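2月23日、Farkwoodという共同工房の見学会に行きました。友人が会員で、前から来るように言われていましたが、私の家から電車を二回乗り換えるので、ずっと延ばしていました。日本語で長い文章を書くのは久しぶりです。おかしいところがあれば、すみませんが直しながら読んでください。

## 行き方と入口

駅の北口から歩いて17分でした。地図では川のそばの大きな建物に見えますが、そこは倉庫で、工房はその裏側です。私は倉庫の正面で少し迷い、荷物を運んでいる人に道を聞きました。入口には小さい看板があり、靴はそのままで入れます。受付で名前を書いて、見学者の札をもらいました。

見学の参加者は8人でした。年をとったご夫婦、高校生とそのお父さん、それから一人で来た人たちです。家で何かを作っている人が多いようで、待っている間にもう半田ごての温度の話が始まっていました。私は木工の方が長く、電子のことは二年前に始めたばかりなので、聞いているだけでした。

## 一階、木と金属

最初に一階を回りました。木工の部屋には帯のこ盤が二台あり、そのうちの古い方は刃を替えるときにこつがいるそうです。集塵のホースは天井を通っていて、使う機械の弁だけを開ける仕組みです。弁を開けるとスイッチが入るように会員が改造した、と説明がありました。私はこの改造をうちのガレージでもまねしたいと思い、配線の箱の写真を撮らせてもらいましたが、後で見たら手ぶれで何も読めませんでした。

金属の部屋は思ったより狭かったです。旋盤は予約制で、初めての人は講習を受けます。講習は三時間で、四月の分はもう埋まっているそうです。フライス盤のそばに切りくずの分別の表が貼ってあり、アルミと真鍮を混ぜないようにと赤い字で書いてありました。私の前の職場でも同じ注意があったので、少し懐かしかったです。

## 二階、腕が二本のロボット

階段を上がると、電子工作とロボットの階です。ここの案内はFlorence Perronさんでした。この工房に入って五年の方で、ロボットの製作のまとめ役をしています。話が速くて、私の日本語では追いつけないところもありましたが、質問をするとゆっくり言い直してくれました。

製作中のロボットには腕が二本と指のある手が両方についていて、会員はこれをWuveckと呼んでいます。始めたときは片腕で、机の上の物を箱に入れるだけの機械だったそうです。片腕では袋を開けることも、長い物を持ち替えることもできません。それで二本目を足すことになり、台も作り直しました。台は重くないと腕を伸ばしたときに前に傾くので、最初の台は一か月で捨てたと言っていました。

制御の部分はOkonkwoという名前の、会員が自分たちで書いたプログラムです。名前の由来も聞きましたが、Perronさんの前の世代の人がつけたので分からないそうです。両腕を別々に動かすことは早くできたのに、同じ物を両手で触るときが難しいという話でした。片方の手が少し押すと、もう片方の手の計算がずれます。ずれを直そうとして強く押すと、物がつぶれるか飛んでいきます。お菓子のような軽い物は、特によく飛ぶそうです。
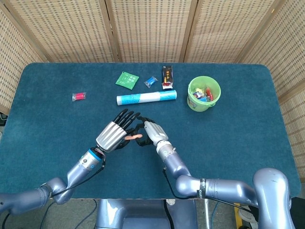

二階の作業机。両手の間にあるのはオレンジ色の細長い物。奥の緑のバケツにはお菓子が入っている。

机には青緑色の布のような面があります。硬い机の上では指先が当たったときに音が大きく、小さい物もすべりやすいので、この面にしたと聞きました。私は木工の人間なので、後ろのついたての方が気になりました。明るい色の木の枠に編んだ面が入っていて、机の三方を囲んでいます。Perronさんによると、後ろを人が通るとカメラの認識が不安定になるので、囲いを置いたら調子がよくなったそうです。高い機材を買う前にまず囲いを試してください、と高校生に話していました。

机の上の物は、会員が家や店から持ってきます。包みの透明なお菓子、平たい小袋、立つ袋、丸いロールなど、形が違う物をわざと混ぜるそうです。透明な包みは光が反射して、カメラにはとても見えにくいです。これは私も家で小さなカメラを使って部品を分けたときに困りました。私は照明に紙を貼って光をやわらかくしましたが、その話をしたら、ここでも前に同じことをしたと言われました。ただし紙は熱で茶色になるので、今は別の白い板を使っているそうです。帰ってからうちの紙を見たら、やはり端が茶色でした。

## 指の話

いちばん長く話を聞いたのは指のところです。指の中の糸をモーターで引いて曲げる方法と、指の根元に歯車を入れる方法があり、この工房では両方を試しました。糸は軽くて直すのも簡単ですが、使っているうちに伸びます。伸びると、同じ命令でも指の曲がり方が変わってしまいます。毎回、始める前に糸の張りを確かめるのが面倒で、結局歯車の方に決めたという説明でした。

ケーブルについても質問しました。うちの小さいアームは、手首のケーブルが三回切れています。私はケーブルを短く、きれいにまとめることが正しいと思っていましたが、Perronさんの考えは反対でした。関節のところではケーブルを余らせて、外側に少したるませた方が長くもつそうです。見た目はよくないけれど、曲がる半径が大きくなるので中の線が折れません。これは今日いちばん役に立った話です。次の週末に全部やり直します。

もう一つ、ねじのことも書いておきます。手の甲の板を外すことが多いので、樹脂に直接ねじを入れると穴がすぐにだめになります。Grovexという部品の店で金属の埋め込みナットを20個の袋で買って、熱で入れているそうです。私も同じ物を注文しました。届いたらまた書きます。

## 費用と会員のこと

見学の後、下の台所でお茶が出ました。会員になる方法の説明もありました。夜だけの会員は安く、昼も使いたい人は高い方になります。ロボットの製作に参加するのに特別な条件はないけれど、最初の二か月は片付けと部品の整理をするそうです。高校生のお父さんは、その片付けを家でもしてほしいと笑っていました。

私が少し残念だったのは、二階の時間が短かったことです。一階に一時間以上いたのに、二階は40分もありませんでした。ロボットを目的に行く人は、受付のときに先に言っておけば、順番を変えてもらえるかもしれません。それから二階は暖房が弱いので、上着を脱がない方がいいです。

駐車場は倉庫の会社と共同で、見学者は使えません。自転車は裏の壁のところに置けます。次の見学会は四月で、申し込みは受付のノートに名前を書くだけです。私は自分の名前と、弟の名前も書いてきました。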